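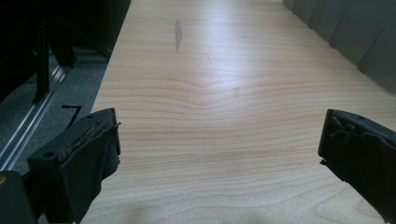
Light wood tabletop with a gray mark.

Home | Ask | Music & DJs | Venues | Log in

Print this page | E-mail this to a friend

DJ wants a second deposit for the cocktail hour?

Mafalda Bragança
We booked Brinley for our wedding in December. Paid 618 down on a total of 3000, signed, felt like adults. Now they say the cocktail hour is a "separate sound zone" and want another deposit for it. The room at Salholm is 19 steps from the dance floor. My contract says "full event coverage." Does that mean anything, or is it just a nice phrase?

Milagros Ambrosio
It means whatever the equipment list says it means. Look for a page near the back. If it lists one speaker setup, they will argue that one setup covers one room, and they have a point, sadly. If it lists two, send them a copy of their own page and wait. Our guy quoted 1463 for everything, then found an "outdoor fee" for a porch with a roof. We got it dropped by asking for the fee in writing - he never did write it. Do it by e-mail, and before Friday if that's when they want the money. Don't pay anything extra until the new total is on paper with both names on it.

Seixas
just use a phone and a speaker for cocktail hour, people are only there for the shrimp. my cousin did it and the only complaint was the same song twice

Mafalda Bragança
Found the page. Two setups. E-mail sent, very polite, mostly.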